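Notebook of the Baseball Correspondence Archive, Thoroddsen Reading Room
Entry for January, opened 9:40 a.m.

Present at the bench: T. Ladefoged, R. Dambrauskienė

Purpose of session

To continue the sorting and flattening of the Kullitz gift, which consists of letters from former minor league players to a single collector. The gift came to the Reading Room in 16 folders. The earlier entry covers the first folders and should be read before this one, as the numbering was changed partway through and the old labels are still on some of the sleeves.

Work completed

Folder 3 was opened and its contents placed in date order as far as the postmarks allow. Many of the envelopes were separated from their letters before the gift reached us. R. Dambrauskienė matched a good number of them by ink, paper fold and return address. Where a match is only likely, the envelope is kept in its own sleeve with a penciled query on the slip. Colleagues are asked not to join these pairs until a second reader has agreed.

The longest item in the folder is a letter from a left-handed pitcher with the Fultance club. He answers the collector's printed questions in order and then carries on over the back of the sheet. He describes the bus that served the club for two seasons, the price of a hotel breakfast, and a manager who fined players for whistling. He gives his own record as three wins and no losses. The club's printed summary, filed with the same letter, shows three wins and two losses. Both figures have been entered in the finding aid, with the source of each, and no correction has been made to the transcript.

A second letter, from a catcher on the same club, mentions the whistling fines as well and names a different manager. The two men may have played in different years. The catcher's letter carries no date and its postmark is smudged — the state can be read, the year cannot.

Flattening

Letters from Folder 2 were taken out of the press at 11:15 a.m. The heavier bond sheets had relaxed well. The thin airmail sheets still hold a curl at the top edge and were returned to the press between fresh blotters. The autographed index cards were not pressed. They were placed in polyester sleeves and laid flat in the shallow drawer, signature side up.

One card had been glued to a page cut from an album. T. Ladefoged tested a corner of the album page with a barely damp swab and stopped when the paper began to lift in fibers. The card remains on its backing. It will be described as mounted.
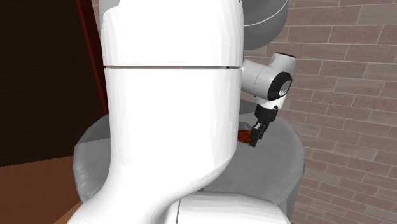 Transcription rules, as agreed at this session

Spelling is to be kept as written, including the names of opposing players. A corrected form may be given in square brackets after the first use only.

Nicknames stay in the body of the transcript. The index uses the full name if it is known from another document in the gift. A name supplied from memory by one of us does not count as known.

Crossed-out words are transcribed when they can be read. In the pitcher's letter the word "released" has been struck out and "sent down" written above it, and a reader should be able to see both.

Scores and averages are copied exactly. Checking them is separate work and belongs in the notes field.

Open matters

The Fumance scorebook, listed in the donor's inventory under Folder 3, was not in the folder. Folders 4 and 5 were looked through quickly without result. R. Dambrauskienė will write to the donor's family to ask if it was kept back. The inventory line is to stay as it is for the present.

The supply of letter-size sleeves is low. T. Ladefoged has requested a box of 100, in the same weight as the last order. The legal-size sleeves are sufficient through Folder 9.

There is some disagreement over the collector's own carbon copies. He kept his outgoing questions in a separate run, and T. Ladefoged prefers to leave them so. R. Dambrauskienė would place a photocopy of each question sheet with its reply. No decision was reached. The carbons are in the gray box on the lower shelf and have not been reordered.

Next session begins with the airmail sheets, then Folder 4.

Closed 3:50 p.m. — T.L.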